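SHOP NOTES — August 2023

Two-arm bench update

Quick one this month, the bench has eaten most of my evenings and the newsletter is late because of it. Sorry. Again.

So where we are. Both arms are up and talking to the same controller — finally. The Skilirach software lost the second arm every time we restarted it, for weeks, and the fix was one line in a config file that I had typed wrong in spring. Moving on.

Fingers: still on the old set. I printed new ones in the Clastix filament and they looked great and then split along the layers the first time the arm closed hard. Second batch, same thing, thicker walls. If anyone in the shop has had luck with that stuff please tell me what temperature, because the spool was not cheap and there's most of it left. The old ones are ugly but they hold.

Torex clamps are back in the drawer under the drill press, by the way. All of them. Please keep them there.

Hand-over work. This is the part everyone asks about on open nights. One arm holds a sign board, the other brings a small part up to it, and the two have to meet at the same spot without shoving each other around. Sounds easy. We logged 1,072 tries so far and I stopped bragging about the good ones after the first 100. Biggest trouble is the board end — a tiny error at the wrist turns into a big one by the time you get out to the corner. Slowing the last bit of the move down to 20 percent speed helped more than any of the clever stuff I tried. Hua (Hứa, sorry, my keyboard) is what we're calling the script that does the slow-down, it's in the shared folder, read the comments before you run it.

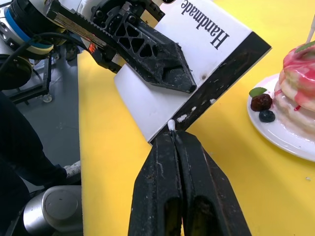
Lower gripper bringing the small white piece up to the corner of the "Handmade" board. Cake stays on the plate, please.

Still to do before September: reroute the cable at the second wrist, it loops out further than I'd like. Redo the zero marks. Write down the start-up order on paper and tape it to the wall so its not just in my head. And a second stop button on the far side of the table, the one we have is too far to reach if you're standing by the door.

Need: M3 screws, short ones, and somebody with a decent label maker.

Questions to the shop inbox, or leave a note on the board by the sink | © 2023 Shop Notes | Back to top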